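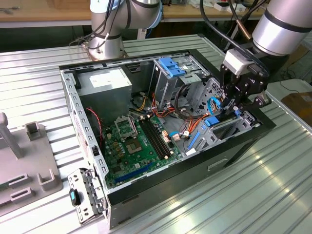 The woman who runs the repair bench at Pelum has opinions about screws. She has them before I have taken my coat off, and she still has them when I leave, a little after four in the afternoon, with a paper bag of loose ones in my pocket that she says I will thank her for someday.

"People throw them in a mug," she says. "A mug! Then they wonder why the side panel rattles."

Pelum takes in old desktop computers, mostly from offices and schools in and near Niltetbridge, and gets them going again or takes them to pieces for parts. Last year 1,821 of them came through the door. She knows the number because she had to write it on a grant form, and she has resented the form ever since.

I had asked to talk to her about towers, the plain black boxes that used to live under every desk in the country and collect shoe scuffs. Hardly anyone I know owns one now. She finds this a pity, and also convenient.

"Everybody wants the thin ones gone over first, because they're worth more," she says. "Fine. Give me a tower. Lay it on its side, take the panel off, and you can see the whole thing like a town from a hill. Power supply up in its corner, board below, drives over on the other side. You can get your hand in. Try getting your hand in a tablet."

She is less romantic about the cables. Her view is that whoever decided to run a fat bundle of yellow, orange, black and red wire through the middle of a computer did not plan on ever cleaning one. The first thing she does with any new arrival is work out which of those wires are going anywhere. Some aren't. They were put there for a drive that the office never bought, and have spent their working lives folded behind something else.

"I had one where somebody tied the spares up with a hair elastic," she says. "It was the tidiest job I saw all November."

What comes out first?

"Drives. Always drives. That's where people's tax returns are." She likes the cases with colored plastic tabs on the drive bays, because you can squeeze a tab and slide the thing out without hunting for a screwdriver. She calls them "the blue ones" whatever color they are. The old flat data cables she can do without, but the thin SATA kind she pulls and keeps, coiled, in a drawer that no longer shuts.

Then memory, which comes up when the little latches at the ends of the slot are pressed down, and which goes in a tray. Then the processor, if there is one.

"People take the processor and leave the rest," she says, with the expression of someone finding an empty milk carton put back in the fridge. "You lift the cooler and there's the socket, wide open, bracket in the air. They could have closed the bracket. It takes a second."

An open socket bothers her more than dust does. The contacts inside can be spoiled by a sleeve or a dropped screw (see mug, above), and after that the board is good for very little. She closes the bracket on every empty one she is going to store, and she tapes a square of card over it if she can't find the proper cover. She usually can't find the proper cover.

I ask whether a board with nothing in it is worth the shelf space. She looks at me for a while.

"There are over 200 on that shelf," she says. "So I hope so."

Some of the demand comes from Fonseca, a machine shop across the river, where a cutting table is still run by a computer that wants one particular kind of expansion card and will accept no other. They call twice a year in a state of alarm. Lomik, the used-parts store, takes power supplies, which she tests and labels, then tests again on the grounds that she doesn't trust her own labels.

The empty cases are the hard part. Nobody writes in asking for a steel frame with slots in it. She kept 6 of the best for teaching, and on teaching mornings they get taken apart and put back together by people who arrive convinced that they will break something.

"Do they?"

"Oh, sure. A latch, usually. Memory latches are made of nothing." She shrugs. "I have a jar of them."

A jar, I point out, is a lot like a mug.

"A jar has a lid," she says, and goes back to the screws.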